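**Robot hands on our sorting belt: what happens to the sorters?**

*posted by bultum_belt*

Our Oltville site wants two hands like these on the returns line. Management says jobs will be "enriched". Has anyone lived through this?

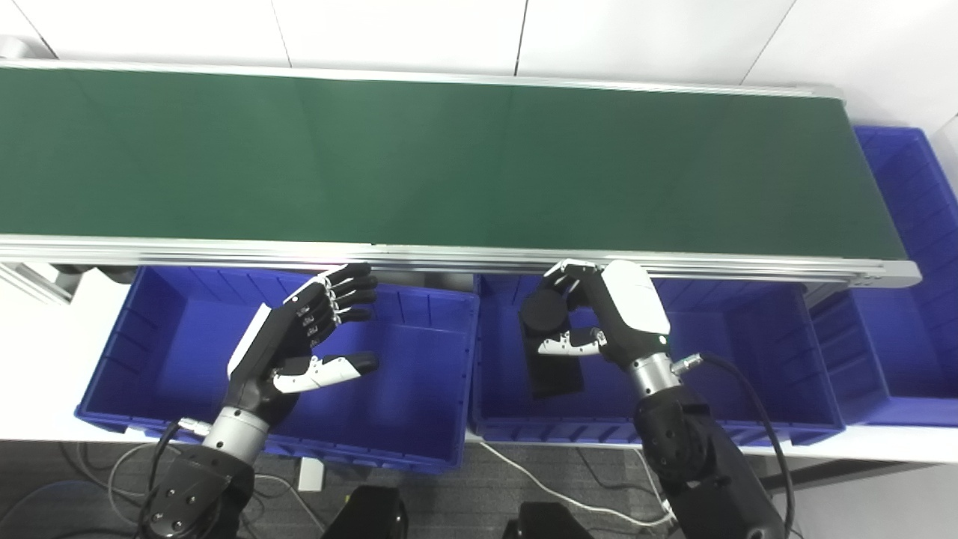 *Belt and blue bins, one hand holding a black part.*

**tefera_nights**

We had 14 sorters, now 5 and a lot of standing about. Ask who picks up when a part lands like so: 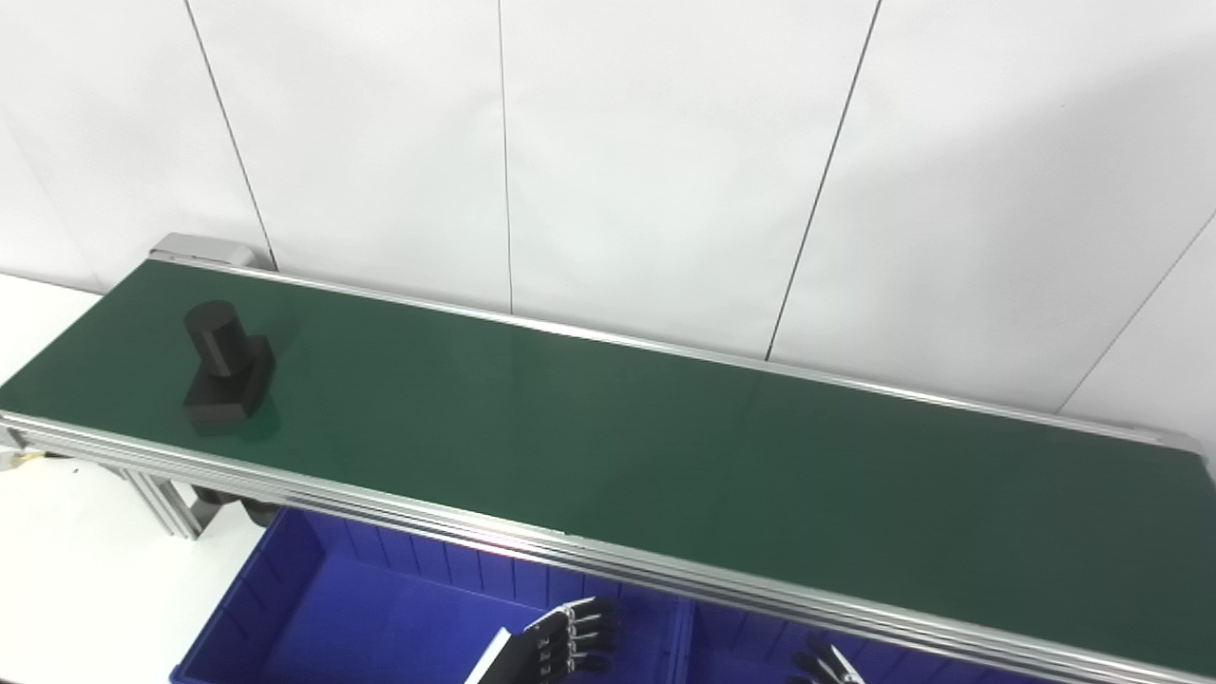 *Cylinder lying across its block.*

At ours it was still us, on the same pay – only now it's called "support".

**Nodine**

Depends on the site. Get the retraining hours in writing before January.
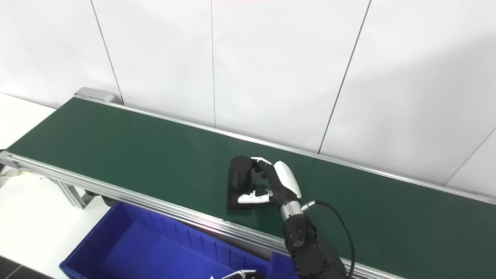 *Fingers at the top of an upright cylinder.*

Ask for the stoppage log too. Ours was never shown.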